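Category: Paper & Print > Folding and Finishing

Thread: Colored stock cracking at the fold

marlo_k wrote:
I fold the program for our spring concert every year and this time they want it on colored paper. I picked up a pack of 80 lb text from Barasa, orange, and folded a few last night. The crease is going pale and a little fuzzy on some sheets. On others it looks fine. Same pack, same table, same bone folder.

The run is nearly 500, so I'd like to sort this out before I start. The program is a plain half fold, printed both sides, with a photo of the choir that goes right across the spine on the inside. I can move the photo if I have to but the person who laid it out will not be happy.

Things I have tried: folding slower, folding by hand first and then pressing, pressing through a scrap sheet. The scrap sheet took care of the shiny mark the bone folder was leaving but did nothing for the pale line.

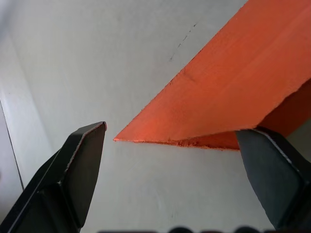
Senan Lenihan replied:
Sounds like grain to me. Take one sheet and bend it over without creasing it, first one way and then the other. One direction will push back more. You want your fold running parallel to the grain, so the way that bends easy is the way you fold. If your pack was cut from bigger sheets by the shop, it's possible they're mixed, and that would explain why some are fine.

marlo_k wrote:
Tried it. You're right, they are mixed. I went through a small stack and had to put a good third of them aside. I called the shop and they said the label only promises color and weight. So do I fold the stiff ones anyway or buy again?

tabbyfour wrote:
Buy again. Get it from somewhere that prints grain long or grain short on the wrapper. Graston does, or they did when I last ordered in July.

inkpot wrote:
I'd disagree with buying again. Score them first. A scored sheet will fold against the grain without much complaint at that weight. I did menus for my sister's restaurant on heavier stuff than that and all of it was against the grain. I used the back of a butter knife and a steel ruler.

tabbyfour wrote:
Menus get looked at once. A program gets opened and closed all evening.

inkpot wrote:
These menus got opened and closed for a whole summer. The fold wore at the top and bottom, and that's all.

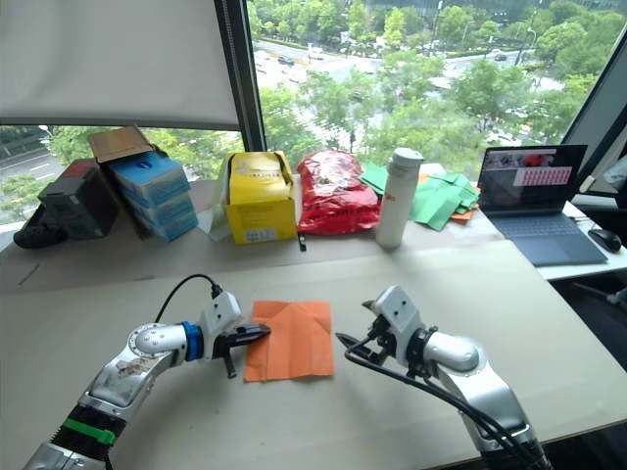 Skoltix Community Print Room — Finishing Group

Moderator note: moved here from General, the finishing people will see it sooner. Please keep shop prices in the prices thread.

marlo_k wrote:
Thanks for moving it. I scored a few of the stiff ones and it does help. The line is straighter and there's less fuzz. There is still a faint pale line in the light from the side. I can live with it on the outside cover. I'm less sure about the photo, where toner sits right on the fold.

drum_scanner wrote:
Toner will crack with or without the grain. It sits on top of the sheet like a skin. Inkjet soaks in and behaves better. If it were my program I'd leave the spine blank and put the photo on the right-hand page.

It also depends which side you score. A lot of people score on the inside and fold into the groove. You want the raised bump on the inside of the fold, so the groove ends up outside. The fibers stretch less that way.
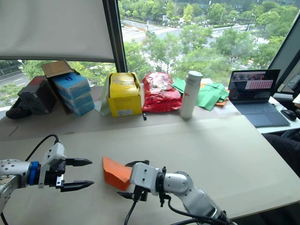 The other thing is humidity. Our hall is very dry in winter because of the heating, and everything cracks until about March. I leave the opened pack in the room overnight, and if it's a bad week I put a bowl of water on the shelf near it. I wouldn't put damp cloths on the paper like one of the old guides says. I lost a whole pack to ripples doing that.

inkpot wrote:
I have always scored on the inside and never had an issue.

drum_scanner wrote:
Then you've been using good paper. Zallari stock will forgive anything.
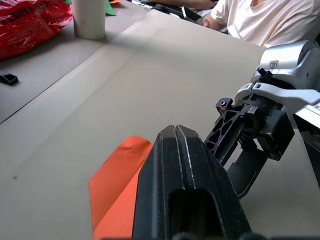
Before anyone folds a full run I'd make a few test creases on spare sheets, and do one on the diagonal. A diagonal crease crosses the grain at an angle whichever way the sheet was cut, so it's a quick look at how the paper takes a fold. The orange sheet in the last picture is folded that way and the crease is crisp. You can also see two slightly different tones of orange where one layer lies over another, and that's worth checking with colored stock if you have a big solid panel on the back. The small crumpled area near the top corner is the sort of thing I'd pull out of a run, but it does no harm on a test piece.

tabbyfour wrote:
I never thought to do one on the diagonal. I still say buy the right grain.

marlo_k wrote:
I've talked to the layout person. The photo is moving to the right-hand page. I'm going to use the easy-grain sheets for the folded programs and keep the stiff ones flat for the door signs and the song sheets. I'm short 31 sheets, so I'll get one more small pack and check the grain in the shop before I pay.

Senan Lenihan replied:
They may not let you open it. Bend the whole pack a little in your hands, you can usually feel it through the wrapper.

inkpot wrote:
Or score them.

Related threads
Bone folder leaving shiny marks on dark covers
Grain long or grain short: how to read a wrapper
Saddle stitching without a long-arm stapler
What do you do with offcuts?
Toner flaking on cover stock

Contact the moderators | Board rules | Back to top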